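A cold morning at Trornwood

27 October 2008

I had promised myself I would have the bike put away for winter by now, and of course I haven't, so when Sharada Sastry rang to say there was a spare place at the Trornwood club day I had my leathers out of the wardrobe before she had finished her sentence. It was 119 miles there and back, with a flask of tea in the rucksack and two pairs of socks on, and I would do it again tomorrow if my knees would let me.

If you have never been, Trornwood is a funny little circuit, all crests and dips, with a long left-hander called Plalusau that goes on and on until you have quite given up hope of seeing the end of it. I have never got it right. I always turn in too early (nerves, mostly) and then have to sit there in the middle of the corner, waiting, while braver people go round the outside of me. 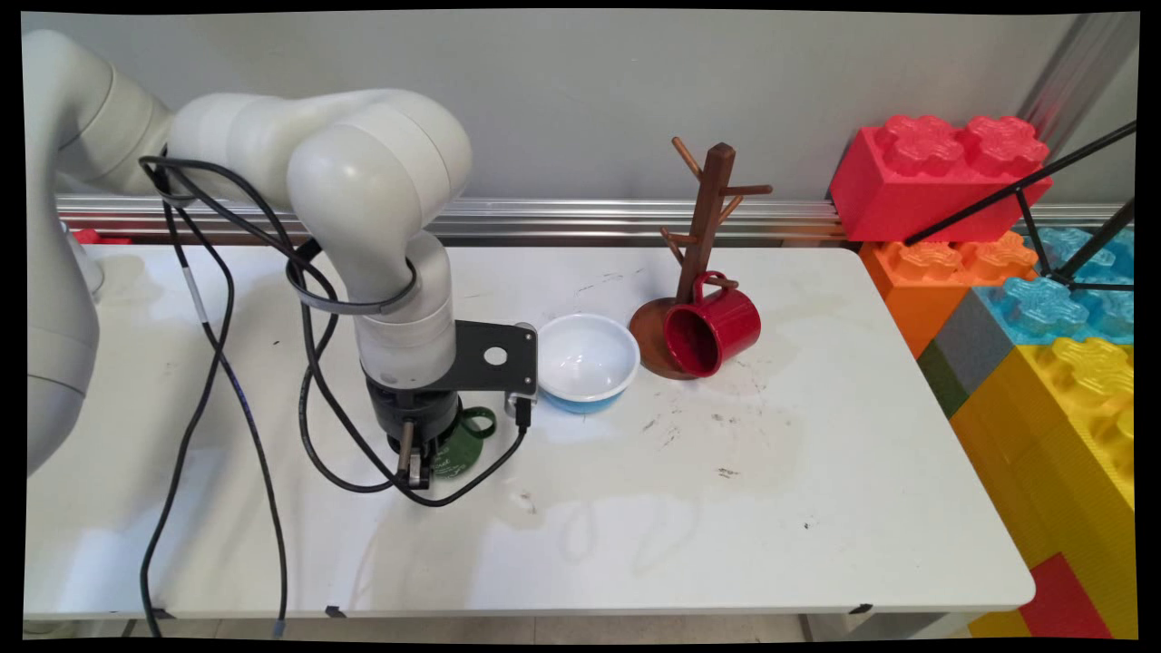 Anyway, the club race was the thing we had all come for, and it was a cracker. The leader on the old Nasution twin got away beautifully and looked to have it sewn up, but the two lads behind her kept nibbling away, and by the last lap you could have thrown a blanket over the three of them. She held on by half a bike's length! Sharada shouted herself hoarse and I spilled tea down my glove.

In the afternoon they let the rest of us out, 30 of us in the slow group. My tyres took an age to warm up and I was very careful for the first few laps, perhaps too careful, and then the sun came out over the back straight and I saw 100 on the clock and laughed out loud inside my helmet. At my age! I even managed one decent run through Plalusau, though I couldn't do it a second time.

There is talk of a trip over to Cimum in the spring, and we need to put our names down by December if we want a place. I have said yes, naturally. I still need new brake pads, and a back tyre as well, and I should probably mention it to my husband.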